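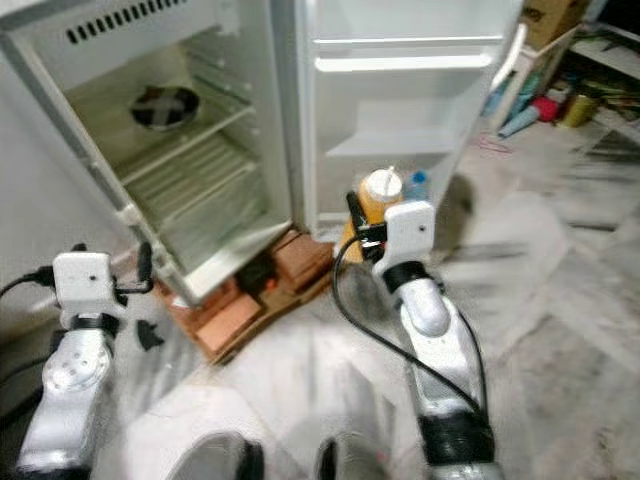
Ticket 149: Door drifts open, compact refrigerator, break room

Search tickets
Enter keyword or ticket number
Go

Status: Closed
Category: Appliances / Small refrigeration
Unit: Nunitz compact, white, single door, hinged on the right
Site: Bergeron annex, ground floor
Assigned to: Liam Corrigan
Opened: October 12, 2022

Reported problem

Door does not stay closed. If it is pushed shut gently, it opens again by itself within a minute or so. If it is pushed hard it usually holds. Found open twice at the start of the day, with the compressor running and the interior warm. User has asked for a new door gasket.

Entry 1, initial check

Unit stands on a stack of bricks and wooden blocks on the tile floor. Two wire shelves in the main compartment. One round dark bowl or plate with a pale cross pattern on the upper shelf, toward the back. Upper and lower door shelves empty, so door load is not a factor.

Gasket inspected along all four sides. No splits, no hardened sections, corners seated in the channel. Paper strip test done at 13 points. Strip held at every point while the door was kept shut by hand. With the hand removed, grip was weak at the two points nearest the top corner on the handle side.

Gasket replacement not justified on this result. Request put on hold.

Entry 2, level check

Spirit level placed on top of the cabinet, front to back: cabinet leans forward. Side to side: slightly low on the handle side. Both errors push the door in the opening direction.

Asked the user about the stack. It was put in after a mop bucket overflowed, to keep the base clear of water. The front feet have not been adjusted since, and both were found screwed fully in.

Entry 3, first correction

Unplugged unit and moved the bowl to the counter. Two people tilted the cabinet back slightly while the front feet were turned out. One foot turned freely. The other was seized and would not move by hand or with pliers. Left it alone to avoid stripping the thread.

Door retested with one foot adjusted. No improvement, and the cabinet now rocked from corner to corner. Foot returned to its original position.

Entry 4, second correction

Lifted the unit off the stack and checked each support point on the floor. One wooden block under the front had compressed along its edge and was 19 mm thick at the thinnest point. Its neighbor measured more. Blocks swapped for a matched set cut from one length of board. Bricks kept, since they were all the same height and sat flat on the tile.

Put penetrating oil on the seized foot and left it for an hour. Foot then turned with pliers. Both front feet turned out until the bubble showed a slight lean to the rear. Side to side now centered.

Cabinet pushed at each top corner in turn. No rocking.

Entry 5, hinge and catch

Door lifted by the outer edge to check for play in the lower hinge. A small amount, within what is normal for this size of unit. Upper hinge screws were loose by almost half a turn. Tightened. Door edge is now parallel to the cabinet when closed.

Door released from half open: swings shut. Released from fully open: stays where it is. Paper strip test repeated, good grip at all 13 points with no hand on the door.

Entry 6, monitoring

Unit left to stand before power was restored. Thermometer placed in a glass of water on the lower wire shelf and read morning and evening over 72 hours. Readings stable after the first night. Door not found open during this period.

Resolution

Cause was an uneven support under the front of the cabinet together with front feet that had never been set. Gasket not replaced. Gasket request canceled.

Follow-up

Bricks and blocks are acceptable for now. A fixed stand from Sterkonberg has been priced and goes on the December order. Recheck level if the unit is moved or the floor is washed under it. Do not clean the vent slots along the top edge with a wet cloth.

Comment from user: door is fine, bowl is back in.

Ultetti Facilities Desk | Contact | Copyright Ultetti | Back to top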